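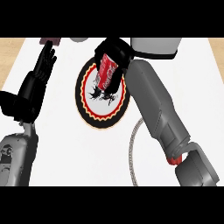

Round coaster on a white tabletop, rendered.

Mestdale Retirement Timing Survey: data card

Version 2, released Jun 4, 2022. Maintained by Haoran Zhong.

Summary
The data set holds survey answers from 332 workers aged 55 and over in the Mestdale area. Each person was asked when they plan to stop working, how they expect to pay their bills afterward, and whether they have changed that plan in the past year. One row is one person.

Files
responses.csv: the main table, 76 columns
codebook.txt: column names, question wording, answer codes
weights.csv: survey weights, joined on person_id
changes.txt: differences from version 1

Main columns
plan_age: age at which the person expects to retire. Whole years. Blank if the person has no plan.
plan_shift: change from the earlier plan, in years. Negative means sooner.
savings_band: household retirement savings, in bands. Home value is left out.
pension: 0 none, 1 workplace, 2 other, 9 refused.
advisor: 1 if the person has paid for financial advice, 0 if not.
health_cover: expected source of health coverage between retirement and age 65.

Collection
Interviews were done by phone by Zutel, ending in August of the year before release. Costum handled the coding of open answers. Two coders read every open answer, and disagreements went to a third.

Missing values
Nearly 83 people skipped savings_band; the exact number depends on whether partial answers are counted (see codebook.txt, note on bands). Skipped items are coded -1. No values have been filled in.

Known problems
Self-employed people are underrepresented, and the weights only partly correct for this. In version 1, plan_shift had the wrong sign for people interviewed with the Meng script. Version 2 fixes it. Do not mix rows from the two versions.

Use
Suitable for group comparisons and for teaching. Not suitable for advising any one person on when to retire. Small cells should be merged before publishing tables.

Contact
Send corrections to Haoran Zhong with the person_id and column name.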